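Household and Shop-Floor Chores Working Group
Minutes of the review meeting, Sep 28, 2020

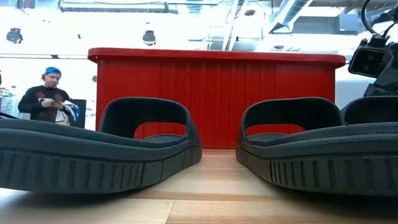
Fig. 1. Footwear task. Slide sandals on the wooden table, red box-like structure behind.

Present: Fouad Erraji (chair), Adel Tahiri (manipulation), Wael Abdelaziz (perception), Driss Ait Brahim (shop operations, Stelura), Wael Chraibi (minutes)

Apologies: none

1. Minutes of the previous meeting

Approved with one correction. Under item 4, the word "folding" should read "stacking." The group has not attempted folding on the current setup. Chraibi to reissue.

2. Purpose of the review

Erraji restated the question put to the group by Stelura in February: which routine chores, in a home or on a shop floor, can be handed to a machine now, which could be handed over with changes to the room or the goods, and which should be left alone for the time being. Stelura wants an answer by task. A general opinion on the state of the field is of no use to them.

Ait Brahim added that the stores would accept a slow machine for work done after closing. They would not accept one that needs a person standing next to it. The cost case falls apart at that point, whatever the success rate.

Erraji asked that "success" be used in one sense only for the rest of the meeting: the item is in its target location, in the required orientation, with no human contact between the start signal and the end signal. Agreed.

3. Footwear task (Fig. 1)

3.1 Task definition

Tahiri summarized. The task is tidying slide sandals: pick up each sandal, find its partner, and set the two down side by side, soles down, toes aligned. It was selected because it occurs in both settings. In a home it is the entryway. In a shop it is the bottom shelf or the sale bin at the end of the day.

3.2 Results

Two series were run, 300 attempts on single sandals and 400 on pairs. Singles are picks only, with the sandal dropped into a container. Pairs require matching and placement.

Tahiri reported that singles are close to acceptable. The remaining failures are mostly sandals that start upside down or on edge. Pairs are not acceptable. The pick is the same, so the loss is all in matching and in the final placement. He declined to give a combined percentage, on the grounds that the two series used different starting layouts. Detailed tables are in the Backlund share.

3.3 Grasping

Discussion of where to take hold of the sandal. The single wide strap forms an open arch, and a finger can go through it. This gives a secure hold, but the sandal hangs from the strap and swings, and the heel reaches the table first on placement. Taking the sole by its two long sides keeps the sandal level. The foam or rubber gives a little under pressure and the molded ridges along the side help against slipping.

Abdelaziz noted that the side grasp needs clearance on both sides. When two sandals sit close together, with only a narrow strip of table between them, there is no room for a finger on the inner side. The planner then falls back to the strap grasp, and placement suffers for the reason already given.

Tahiri proposed a push first, to open the gap, followed by the side grasp. It adds one motion per sandal. Ait Brahim asked whether the push could send the sandal off the table. Tahiri said it could if the sandal started near an edge, and that the planner would need a limit on push distance. Agreed to try it.

3.4 Perception

Abdelaziz reported three separate difficulties.

Dark goods. The charcoal sandals are matte and return little contrast. The inside of the strap is shaded darker than its upper edge, and the segmentation sometimes reads the opening as part of the strap. A bright surface behind the sandal helps. With the red structure in view through the opening, the strap edge is found reliably. On a dark shelf it would not be.

Left and right. At a low viewing angle the thick soles take up most of the view and the footbed outline, which is what separates a left from a right, is barely available. He recommended an additional look from directly overhead before any decision on pairing. Erraji asked whether this could be merged with the approach motion. Possibly, but not in the current software.

Partly hidden items. Where only a strap is showing, the system should record a sandal and defer its pairing. At present it either ignores the item or tries to pair it at once. Both behaviors were seen in the paired series. This is a logic fault and Abdelaziz considers it the cheapest of the three to fix.

3.5 Lighting

Erraji asked whether strong light behind the work area had affected the results. Abdelaziz said a washed-out background is harmless in itself, but automatic exposure reacts to it, and dark items in the foreground then lose the little detail they have. Fixed exposure is preferred for all further runs. Tahiri objected that a home will not have fixed lighting and that the group would be tuning to one room. It was left that both settings will be run and reported separately.

3.6 Assessment

Single sandals into a container: ready for a supervised trial.
Pairing and alignment: not ready.

4. Other household chores

4.1 Clearing a table

Ait Brahim presented the notes from the Fasov trial apartment. Rigid cups and plates on an open table are handled well as long as they are empty. A cup with liquid in it is moved at the same speed as an empty one, with the expected outcome. Fasov has asked for a weight check at lift-off. Tahiri said the wrist sensor has the resolution for it and that the change is small.

Cutlery remains poor. Thin flat items lying on a flat surface cannot be reached from the side, and sliding them to the edge works for a knife and a fork but not reliably for a teaspoon.

4.2 Laundry

No new work. Abdelaziz referred the group to his earlier note. Moving a pile from one place to another is feasible, since it does not matter which part of the cloth is held. Sorting by color is feasible. Folding is a research topic. Erraji asked that the report to Stelura state this in one sentence and leave it there.

4.3 Floors

Considered out of scope, as suitable products are already on sale. Ait Brahim pointed out that floor machines depend on someone first picking up what is lying on the floor, and that footwear is a large part of it. Tahiri agreed that the single-sandal task could be presented to Stelura in those terms: pick up and drop in a bin, no pairing. This would make the ready part of item 3 useful without waiting for the rest.

5. Shop-floor chores

5.1 Shelf facing

Pulling boxed goods forward to the shelf edge works on a straight shelf with one product per lane. Goods in soft packaging fold up in front of the finger. Povex has offered a tray insert that moves the whole lane forward and needs no grasping of individual items. Ait Brahim is in favor. Erraji observed that with the insert fitted, a member of staff can do the whole lane in one pull as well, and that the report should compare against that, and not against present practice.

5.2 Returns and misplaced items

The difficulty here is knowing where an item belongs. Items with a readable code are straightforward once the code faces the sensor, and turning the item to find the code takes up most of the cycle. Loose footwear usually has no code on the outside. For slides of the same model and color, size is the only difference between one item and the next, and the system would have to measure it. Abdelaziz estimates that adjacent sizes are within the measurement error of the current sensor. He will confirm this with a test before it goes in the report.

5.3 Working near customers

Discussion deferred. Ait Brahim repeated that after-hours operation is sufficient for Stelura. Erraji wants at least a paragraph on it, as people walk through or stand near the work area in any real store and staff are present after closing as well. The speed limits used in the workshop are to be quoted as they stand.

6. Comparison with manual work

Chraibi had been asked to propose a method. His proposal: one person does the same task on the same starting layouts, without practice runs, and total time is recorded together with the number of items a second person judges to be misplaced. Tahiri thought the result would be so far in favor of the person that it would tell Stelura nothing. Ait Brahim disagreed. Stelura already pays for the hours and wants to know how many machine hours replace one of them. The ratio can be unfavorable and still be acceptable at night.

Method accepted. Time spent resetting the machine after a fault is to be counted as machine time.

7. Position to be reported

After discussion the group agreed on the following wording for the summary page:

"Machines can currently move single rigid or semi-rigid items from an open surface into a container, without supervision in most cases and at a speed well below that of a person. They cannot yet be relied on where items must be matched, aligned, separated from close neighbors, or folded. Several tasks in the second group become feasible if the storage is changed."

Tahiri asked that "without supervision in most cases" be removed until the supervised trial has been run. Erraji agreed. The phrase is struck. Abdelaziz asked for "open surface" to be defined in a footnote. Agreed.

8. Actions

Tahiri: implement push before side grasp, with distance limit. Repeat the paired series.
Tahiri: weight check at lift-off for the Fasov apartment.
Abdelaziz: deferred pairing for partly hidden items. Overhead look before pairing.
Abdelaziz: size measurement test on slides of one model.
Ait Brahim: obtain a sample tray insert from Povex. Confirm after-hours access with Stelura.
Chraibi: manual comparison, single and paired tasks. Reissue previous minutes.
Erraji: draft summary page and paragraph on working near people.

9. Any other business

Ait Brahim asked whether lace-up shoes would be added to the footwear task. Tahiri would prefer to finish slides first. Loose laces catch on neighboring items and would need their own failure category. Carried over.

Next meeting to be called by the chair when the repeated paired series is complete.

Minutes taken by W. Chraibi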